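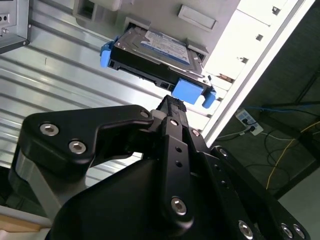
Iltarville Equipment Reuse Forum
Drive removal, surplus towers
Posted by records_desk, Saturday, April 5, 2025
Members preparing the 36 Clevcombe towers are asked to remove every hard drive before transfer. The caddies require no screwdriver. The blue parts at the ends of the caddy are the ones to handle; please do not pull on the drive label. Record each serial number on Form 481.

Reply from T. Sultana
Should the data cable be disconnected first? The tower may be laid on its side with the panel off, which leaves the wiring within reach.

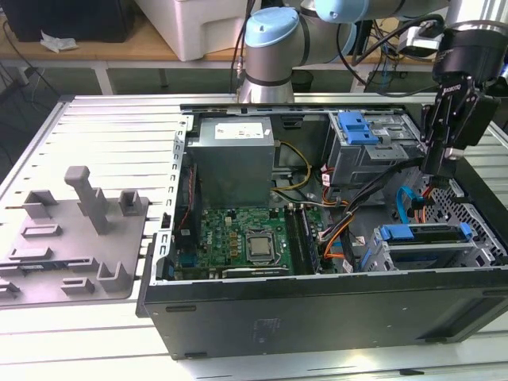
Villalobos disagrees with that order and asks that power cables be removed before data cables, as the October procedure states.

Reply from records_desk
The October procedure was withdrawn. Either order is acceptable once the tower is unplugged from the wall. Cables should be held by the connector.

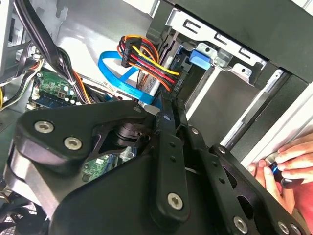

Storage and labeling

Reply from cledel_stores
Our office cannot accept drives stacked in open boxes. Please use the padded trays, 20 to a tray.
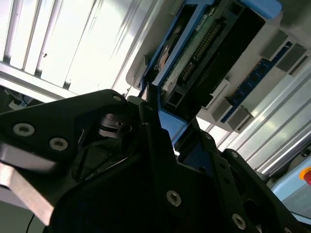

Trays without a signed form will be returned to the sending department within 3 working days.

Reply from Villalobos
I maintain my objection regarding the cables. The tray limit is noted.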